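Folding Hooded Sweatshirts at Home: A Comparison of Two Methods

Project report, Household Textiles and Storage
Group: Aldana Montecinos, Kwesi Zakaria, Estrella Alvarado
Course teacher: Montserrat Aguirre
Submitted 2025-03-15

1. Introduction

In our course we learned that many clothes are damaged more by storage than by wearing. Our group wanted to study one piece of clothing that every student owns and that is difficult to fold, and we chose the hooded sweatshirt, or hoodie. A T-shirt has almost the same thickness everywhere. A hoodie has a hood of two layers, sleeves with thick cuffs, sometimes a pocket and often two cords at the neck. When it is folded in the same way as a T-shirt, the hood makes a lump on one side and the pile falls over.

The question of our project was the following: which of two folding methods gives a package that stays closed and flat in a drawer, and how difficult is the method for a person who does it for the first time?

2. Materials

We collected 24 hoodies from the members of the group and from our families. We accepted all sizes for adults, with and without a zipper. We did not accept children's sizes, because they fit in the drawer in any way and would not tell us much.

All the folding was done on a bed. At first we wanted to use the big table in the sewing room at school, but Kwesi said that most people fold their laundry on the bed, and a result from a hard table could be different at home. We agreed with him. A bed is soft, and the cloth of the bed cover holds the hoodie a little, so it is harder to pull the wrinkles out. We used the same bed in the Alvarado family's guest room for all the tests. For storage we used one drawer of a chest of drawers in the same room.

3. The two methods

3.1 Preparation

The preparation was the same for both methods. The hoodie is laid flat with the hood pointing to the head of the bed. The body is made smooth with the palm of the hand, starting in the middle and going to the sides. The hood is opened and laid back, so that its lining is up. The cords, if there are any, are pulled out of the hood and left lying on the front.

We discussed the cords for a long time. Estrella wanted to tie them in a bow before folding. In our first trials the bow made a hard point in the middle of the package, and we could feel it through the cloth, so we decided to leave them free.
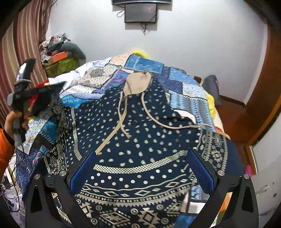 Figure 1. Patterned hoodie laid out on the quilt, hood lining up and the two drawstrings on the front.

A hoodie with a printed pattern is a help to the beginner. If there are bands going across the body, the person can use them as lines and see at once if the fold is not straight. With the plain gray hoodies we had to look at the side seams all the time, and Aldana repeated several folds for this reason.

3.2 Method A, flat fold

The sleeves are folded across the body, one over the other. The two sides are brought to the middle. The hood is folded down over the upper part, and then the bottom is brought up to the neck. The result is a rectangle. It is quick, and all of us knew something like it from home.

3.3 Method B, hood pocket

The sleeves and sides are folded as in method A, but the hood stays open. The body is then rolled from the bottom up to the neck, quite tight, and the roll is pushed into the hood. The hood is pulled around the roll like a bag. The result is a short, thick package, and the cords can be pushed inside with one finger.

4. How we tested

Every hoodie was folded with both methods. One person folded, another person took the time and the third person wrote the notes. We changed the roles after each group of 4 hoodies, so that nobody became too tired or too expert in only one task.

After folding, each package was put in the drawer. We opened and closed the drawer, took out one package from the middle and looked at what happened to the others. After this we gave every package a grade: closed, half open or open.

5. Results

Method A was faster for all three of us. The packages looked nice on the bed, but they were not strong in the drawer. When we took one out, the neighbors often opened, and the hood was nearly always the first part to come out. The thick winter hoodies were the worst. Their sleeves push from inside and the package opens slowly by itself.

Method B was slow at the beginning. The difficult moment is pushing the roll into the hood, because if the roll is too wide, the hood does not go around it. After some practice it became easier. These packages stayed closed when we moved the others, and we could even throw them from one person to another.

There were two cases where method B did not work. One hoodie had a very small hood and the roll did not enter. Another had a zipper, and the metal made the roll hard and not regular.

The height was also a problem. The packages of method B are thicker, and in a low drawer they touch the top. Kwesi measured his own drawer at home and found that only the thin hoodies would fit there.

6. Discussion

We think method B is better for a deep drawer, for a shelf or for a travel bag. For a low drawer, method A is still the practical choice, but the packages should stand close together - then they support each other.

We also noticed that good preparation was more important than we expected. When a wrinkle stayed under the hood, both methods gave a bad package. On the bed it was useful to hold the neck with one hand and pull the bottom with the other.

Our work has limits. We were only three people and we used only one bed and one drawer. We did not check how the cloth looked after a long time in the roll. We would like to leave some hoodies folded until June and then compare the wrinkles.

7. Thanks

We thank Montserrat Aguirre for her advice on the test plan, and the Alvarado family for the guest room, which we occupied longer than we had promised.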